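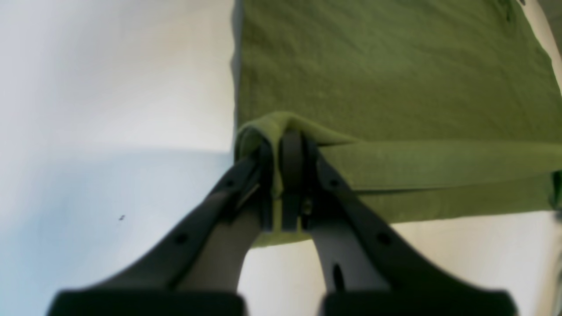

先说清楚,我去斯塔克努斯(Stakenus)是为了一口锅。

我姨妈搬去南方之前在电话里跟我讲,她有口铸铁锅落在那边的老房子里了,用了大半辈子,搬家那天装车装得乱,等想起来人都过了江。她说不要紧的,一口锅嘛。可是她后来每次打电话都要提一下那口锅,说新锅炖出来的豆子有股子生味,说新锅底薄,说新锅的盖子盖上去声音不对。听到第四回还是第五回,我就说行了行了,我去给你拿。

那时候是七月,我刚辞了工,手里闲得发慌。从我住的地方到斯塔克努斯要先坐火车到斯克陶(Sketau),再换长途车。斯克陶的车站你要是去过就知道,候车厅里永远有一股煮玉米的味道,可你从来找不到卖玉米的。我绕了两圈,饿得要命,最后在机器上买了一包苏打饼干,坐在台阶上吃完了。

长途车晚点了。司机是个大个子,上车先把每个人的票都捏在手里看一遍,看完不还,揣进胸前口袋。我说师傅我的票,他说到了再说。车上连我一共17个人(我坐最后一排,前面的后脑勺数得清清楚楚,实在没别的事可干),还有一只装在竹笼子里的鹅。那只鹅的脾气比司机好,一路都在睡。

坐我旁边的是个老太太,腿上搁着一个布包,包得严严实实,两只手压着。车开出去没多久她就问我,你去斯塔克努斯干什么?

我说去拿一口锅。

她看了我一眼,那眼神我现在还记得,好像我终于说了一句像样的话。她说,铁的?我说铸铁的。她说那值得跑。然后她就跟我讲她自己的锅,讲她婆婆的锅,讲有一年发大水,镇上的人往山上跑,她婆婆什么都没拿,就拎了一口锅,到了山上发现没有米,一家人围着空锅坐了一夜。她讲得高兴极了,我也听得高兴,外面全是向日葵地,一片接一片地往后退。

她下车的时候我们已经熟得不得了了。她站在车门口回过头来喊,回来的时候底朝下放!别倒扣!全车人都看我。我说好好好。

到斯塔克努斯天快黑了。我得说说这个镇子。我小时候每年暑假都被扔在这儿,所以我脑子里的斯塔克努斯特别大,有一条特别宽的河,一座特别高的水塔。结果下车一看,河窄得我助跑两步好像就能跨过去,水塔还没我现在住的楼高。我站在桥上生了一会儿闷气。你说一个地方怎么能趁人不在就缩水呢?

姨妈的房子在坡上,要爬100级台阶。这个数是刻在最底下那块石头上的,小时候我跟表哥为这个数吵过无数次,他数出来总是多一级,我数出来总是少一级,两个人谁也不服谁,吵到姨妈端着盆出来泼水。这回我没数,拖着箱子闷头往上走,走到一半坐下来喘,心想当年我是怎么一天跑五六趟的。

钥匙还在老地方,窗台上第三个花盆底下。门一推就开了,根本没锁。

里头有人。

准确地说,厨房里亮着灯,有人在炒洋葱。我当时的反应非常丢脸,我把箱子举起来挡在胸前,喊了一声:谁!喊得又尖又短,像那只鹅。

出来的是个男人,围着围裙,手里拿着木铲子,年纪跟我差不多。他也吓了一跳,我们俩就这么站着,他举着铲子,我举着箱子,洋葱在后头滋滋地响。最后是他先开口,他说,你等一下,要糊了。转身回厨房去了。

我跟过去,一眼就看见了那口锅。就在灶上,姨妈的锅,缺了一小块的那只耳朵朝着外面,里头是他的洋葱。

我说,这是我姨妈的锅。

他说,这是我租的房子。

原来姨妈走之前把房子托给了镇上的博罗斯(Boros)租赁行,博罗斯春天就把房子租出去了,连家具带锅碗。这事姨妈一个字都没跟我说过。我当场打电话过去,她在那头想了半天,说,哎呀,好像是有这么回事,上个月还收到一笔钱,我还以为是退的电费。

我真想坐到地上去。

租客人倒是不坏。他关了火,问我吃饭没有,我说吃了包苏打饼干。他就多拿了一只碗。洋葱里打了鸡蛋,又放了点番茄,就着面包吃,说老实话,好吃。我一边吃一边盯着那口锅,他一边吃一边盯着我盯着那口锅。

他说,合同上有的。他去抽屉里翻出一份单子给我看,博罗斯做的,房子里的每样东西都编了号,从大门的门把手一直编到一只漏勺,一共112项。锅是第20项:铸铁锅一口,耳有缺损。下面有我姨妈的签名,歪歪扭扭的,一看就是站着签的。

我说,那我拿一口新的跟你换。

他摇头。

我说两口。

他说,我来的时候什么也不会做。他说这话的时候低着头用面包擦碗底。他说他以前在伊尔努斯(Irnus)那边上班,天天吃食堂,后来出了点事情,不想待了,就随便找了个地方住下来。头一个礼拜他煮什么糊什么,然后有天早上拿这口锅煎了个蛋,蛋自己滑到了盘子里。他说,你不知道,我站在那儿看了那个蛋好久。

我不知道说什么。我就说,那锅是养出来的,我姨妈养了三十多年。

他说我晓得,我现在洗完都上油。

你看,这就麻烦了。他要是个不讲理的人,我半夜把锅往箱子里一塞就走了,连心虚都不会心虚。可他上油。

那晚上我睡在小时候睡的那间小屋里,床短了一截,脚伸在外头。屋后头有条水沟,夜里青蛙叫得跟开会似的。我翻来覆去地想那口锅,想姨妈用它煮过的东西:豆子,羊脖子,梅子酱,还有一回煮过我表哥的球鞋(他踩了沥青,姨妈听人说煮一煮能掉,结果沥青没掉,鞋小了两号)。那回她拿沙子把锅从里到外擦了一整个下午,擦完抱着锅坐在门口,谁叫都不理。

第二天一早我又给姨妈打电话。我把情况说了,煎蛋也说了,上油也说了。她先问,用什么油?

我捂着话筒问他,他说葵花籽油。

姨妈在那头很响地啧了一声。她说,葵花籽油发黏的呀!你叫他听电话。

我就把电话递过去了。他们俩讲了四十分钟。四十分钟!我把院子扫了,把花盆挪了,又去坡下面买了趟面包,回来他们还在讲。他拿着铅笔在那份单子的背面记,记得密密麻麻的,嘴里说嗯,嗯,小火,嗯,擦到看不出来有油,嗯,那豆子要先泡吗?我听见姨妈在那头简直是在喊:当然要泡!

讲完了他把电话还给我,耳朵都压红了。姨妈跟我说,锅你别拿了。

我说我跑了这么远。

她说,你跑一趟又不吃亏,你看看那条河嘛。

我说河都缩水了!

她就笑,笑了好一会儿,然后说,让他把盖子给你,盖子我要。

所以我回来的时候,箱子里是一只锅盖。单子上盖子是第21项,跟锅是分开编的,租客二话没说就给我了,还帮我用两件毛衣裹好。他说他可以拿盘子盖。回程还是那个大个子司机,还是捏着票不还,车上没有鹅了。我抱着箱子坐在最后一排,一路在想要是碰上那个老太太我该怎么跟她交代,幸好没碰上。

盖子我寄给姨妈了。她拿到以后打电话来,说盖在新锅上大了一圈,晃荡,可是声音对了。豆子还是有生味,她说,也许再养两年就好了。

租客现在隔三差五给她打电话,多半是问吃的。上回问的是梅子酱,姨妈讲了半截把电话打到我这儿来了,问我当年那个酱里到底放没放丁香。我哪记得啊,我光记得烫嘴。我说放了吧。她说你确定?我说不确定。她说那我跟他说先放两粒试试,就挂了。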